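2025-04-22

Second attempt at the sourdough, and I want it on record that I followed the book. The book says a young starter should double by lunch. Mine sat in its jar until four and then produced one bubble, which I watched come up with more tenderness than I've shown some relatives.

Davina Guthrie gave me the starter in November. She calls hers Burora, after a place she once missed a bus in, and says it is descended from a bakery in Plarkham. I have not named mine. You don't name things you may have to pour down the sink.

The recipe wants 800 grams of flour, which makes 2 loaves, or in my case 2 of whatever these are. I turned the dough at ten, at eleven, and again at noon. Between turns I was supposed to get the taxes filed away and clear the back bedroom. I moved a lamp from one side of it to the other.
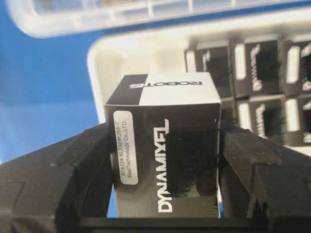 Small box, big lettering. DYNAMIXEL, up the side.

Craig Cairns called in the middle of shaping, so I had him on speaker with dough to the wrist. He has opinions on hydration now. In all the years I've known him he has never baked anything that didn't come with a foil tray, but he listened to a show about it on the drive home and is thinking of getting a stone. I said a stone sounded right for him. He took it well, or the line dropped.

Loaf one went in at five. The crust came out a good dark brown, and it rang when I knocked on the bottom – hollow, like they tell you. Inside there is one enormous hole near the top, and under that a layer you could sole a shoe with. Ate three slices with butter anyway. Butter is doing most of the work in this house.

Loaf two is in the fridge overnight, under a shower cap, because Davina swears by the cold. I've set the alarm for six. The jar got its feed and went back on top of the water heater, where it is either rising or leaning.

Need: more flour, rice flour for the basket, a shower cap for the shower.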